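Skellside Sqalli Work Table: my long, rambling review after four years

I keep getting emails about the table. I mentioned it once in a post about desk lamps, and ever since then people have been writing to ask what it is, where it came from, whether it wobbles, and would I buy it again. So okay, table review! It's the Sqalli, by Skellside, the brown one, and I paid $618 for it with delivery to Badgate included. I bought it myself and Skellside has no idea I exist, except as the person who once sent them three emails in one afternoon about a missing bolt.

I've had it for 1,461 days (I looked up the delivery email and did the math, which tells you what kind of evening I was having). It has been a desk, a sewing table, a gift-wrapping station, a place to eat soup, and for one long January it was the only flat surface in the house while the kitchen floor was being redone. I feel pretty qualified.

Getting it in the door

The box is a beast. The label said more than 100 pounds and I believe every one of them. The delivery people brought it as far as the porch and that was that, so if you live alone or up a flight of stairs, please line up a friend beforehand. We ended up opening the box outside and carrying the pieces in one at a time, top last, with a bath towel under each corner so we wouldn't gouge the door frame. We gouged the door frame anyway.

Assembly took me most of a morning. The legs bolt on through metal plates, the plates are already attached, and the holes lined up the first time. I cannot say that about the bookcase I bought the same year. You need a wrench, and the one they give you is a sad little stamped thing that chewed up my palm, so use your own. One bolt was missing from my bag. Skellside mailed me four, so now I have spares in a jar and I will never find that jar again.

The instructions are all pictures, and the picture for step five shows the table from an angle I don't think exists in nature. Skip it, do step six, and step five will explain itself.

The top

I love the top. I loved it out of the box and I love it more now. It's wood, brown, a nice plain medium kind of brown that doesn't go orange in the evening, and I've had orange furniture before and I'm never going back. It isn't glossy, so a lamp doesn't bounce straight up into your eyes. If you do any close work at all you'll know what a relief that is.

It's also a very good background, which sounds silly until you drop a white button on it. My old table was painted cream and I lost pins, thread, paper scraps, one entire contact lens. On the Sqalli anything pale just pops right out at you. Dark things less so! I've spent real time patting around for a black hair tie.

Now the bad part, which is that the finish it comes with is thin. Very thin. I put a mug down in the first week and got a ring, and I got another ring from a glass that I would have sworn was dry. Skellside calls it "ready to use" on the care card and I'd call it ready to put a tablecloth on. I lived with the rings for a year and then one weekend I took the whole top down with 100 grit sandpaper, went over it again with something finer, and put on three coats of Kimitz hardwax oil. Do it outside if you can, or at least with the windows open, because the dust gets into everything (I was wiping it off the tops of picture frames for a month).

That fixed it. The color went a shade deeper, the grain came up, and I haven't had a ring since. Would I have liked to get that from the factory at this price? Yes, a lot. If I were buying again I'd oil it on day one, before anybody set so much as a coaster on it, and save myself the sanding.

Does it wobble?

This is the number one question in my inbox, so: no, if you retighten it. Mine got a tiny shimmy at the end of its first winter, the kind where you notice the water moving in your glass when you type. I crawled under there and every bolt took about a quarter turn. I've done it twice since then and it's been rock solid in between. The feet screw up and down for uneven floors and mine has needed that, because the floor in my back room runs downhill toward the window like a bowling lane.

I lean on this table hard. I've kneaded on it, I've stood on it to change a bulb (don't), I've had the heavy sewing machine going full tilt at one end while somebody else was trying to write a birthday card at the other, and the card came out legible.

Where to put it

Mine has been in three different spots and the best by far is against a plain wall. I had it in front of the window first, because that's what every magazine tells you to do, and all afternoon I was squinting. Then it was out in the middle of the room, which felt very grand and meant I walked into a corner of it daily. The corners are only slightly rounded, by the way. They will find your hip.

With a white wall behind it the whole thing calms down. The light comes back onto the work from behind, the brown looks richer, and there's nothing back there to distract me from whatever I've got in my hands. I'd been planning to hang a pegboard and some shelves over it and I've dropped the idea. Leave yourself enough of a gap to get a hand in, though, since pencils roll, and there's no lip along the back edge.

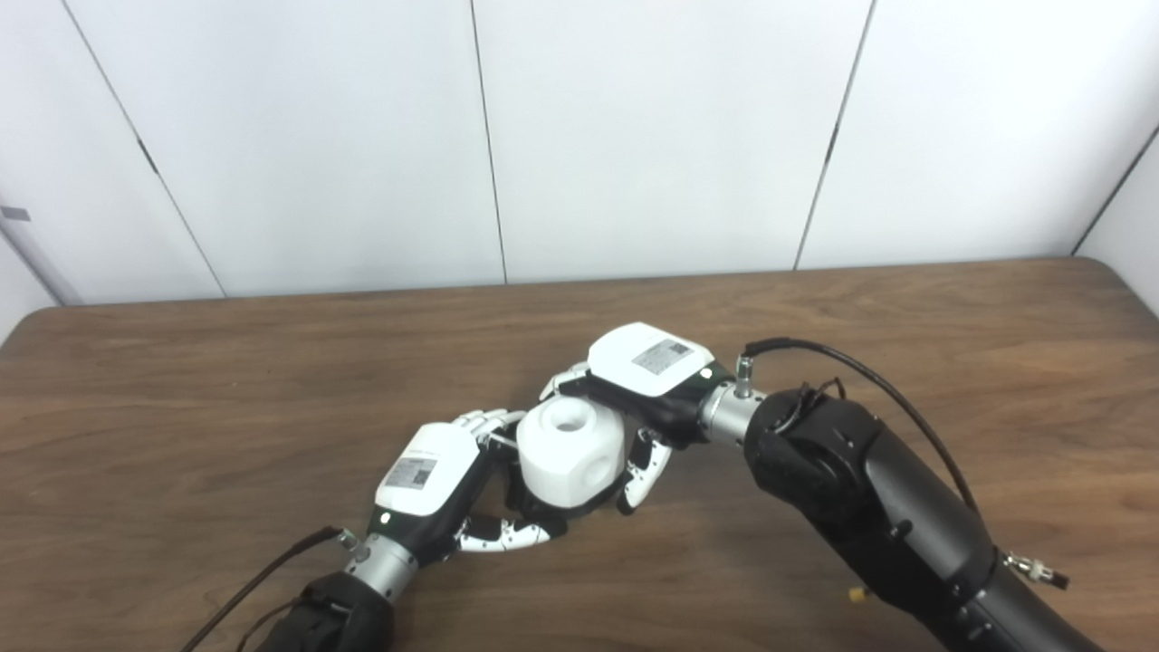 The other thing I'd tell you about placement is to think about both sides. I assumed I'd only ever sit at the front, but for anything that takes two pairs of hands, like cutting out a big pattern or gluing something that has to be held while it sets, you'll want to be able to get around to an end. I keep one short end free now and it gets used constantly.

Cleaning

A damp cloth, then a dry one. That's my entire routine. Since the Kimitz oil went on I've gotten off dried glue with a fingernail, plus ballpoint, jam, and most of a silver paint pen. The paint pen left a faint little comet near the left side that I've grown fond of. I put on a fresh thin coat once a year and it takes me less than an hour, not counting the part where I have to find somewhere to put all the stuff.

Don't use the spray cleaner with the lemon on it. It left a patch that felt sticky for days, and I ended up doing that section over.

Things I'd change

No drawer! I knew there was no drawer when I bought it and I'm still annoyed. There's space for one under there and Skellside does sell one for a different table in the line, but I asked and it won't fit this frame. I use a cookie tin.

The finish, as above. I won't start again.

The price has gone up since I got mine, so check before you fall in love. At $618 I thought it was steep but fair for a table this solid. I've seen it listed a fair bit higher lately and at that point I'd wait for a sale, or look for a used one, because a used one with rings on it is a perfectly good table that needs a weekend and a can of oil.

And the box comes with so much foam. Bags and bags of it. I'd have happily taken cardboard.

So would I buy it again?

Yes, 100 percent, and I'd get the same size and the same brown. It's the piece of furniture I use most, more than the couch, possibly more than the bed. It's looked better every year I've had it and it doesn't ask for much, just the bolts and a bit of oil.

A few people wanted to know if it works as a dining table. I'd say yes for two, and yes for four if you all like each other. The crossbar sits a little low for tall knees, so measure your tallest person sitting down before you order. My chairs have arms and they don't slide all the way under, and that does bug me when I'm vacuuming.

If you've got the darker version, I'd love to know whether dust shows on it as badly as I imagine. Comments are open!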